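Saludo Thermal Roller Shade, Two Months In
Reviewed by Shiela Layug
Sunday, October 20, 2024

I bought two of these in August for the back office, where the afternoon sun comes in low and the old vinyl shades had started to curl at the sides. I ordered the white in the 35-inch width. Milten had the same size for less but was out of stock.

Mounting took me roughly 2 hours for the pair, and most of that was finding something solid to screw into. The brackets are steel and feel fine. The screws in the bag are soft, and I stripped one before switching to my own. The instructions are a single folded sheet with drawings and no words, so check which bracket is left and which is right before you drill. 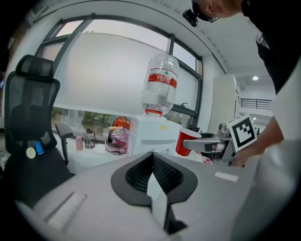 Light control is good. With the shade down I can read my monitor at four in the afternoon, and there is still enough daylight to leave the lamp off. It is not a blackout shade and the listing doesn't claim it is. You get a thin line of light down each side.

The chain is the weak part. It runs smoothly going down, but on the way up it skips if you pull at an angle — straight down works, slowly. The Nastudis shade I have at home never did this, though it cost more.

The fabric wipes clean with a damp cloth. Coffee came out. Ballpoint did not.

I wrote to Saludo about the chain and they sent a replacement clutch in nine days, no charge. It skips less now. I would buy the shade again for a window I don't raise every day. For one I do, I'd look at the Drernari cordless.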